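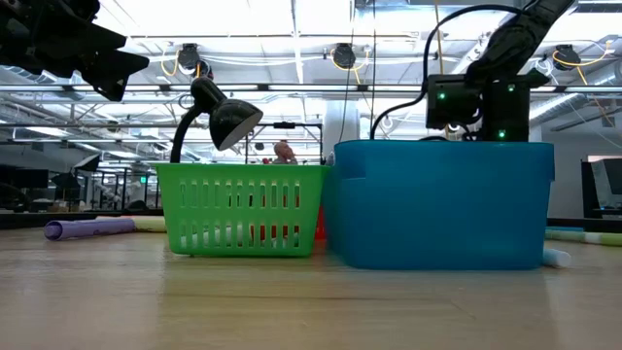

Hi all, quick money update from the Brollstead bench for May. We've spent $946 of the small-parts budget, mostly on bins, baskets, lamps and spare cables, and I'm really pleased with how far it went! The two quotes for the next arm are in. Tasix came back first (with a decent service plan), and Fonmont is a bit cheaper but wants us to buy their mounting plate on top. Kwan-ho Kwan is checking whether our old plates fit, so please hold off on signing anything until he's done.

Gripper fingers are the one line I got wrong. I'd planned on $115 for spares and the order came to $201, so I've moved the difference out of the lighting line for now. I'd love to get that back next quarter if you can swing it. Lui invoice is attached, and the delivery slip will follow.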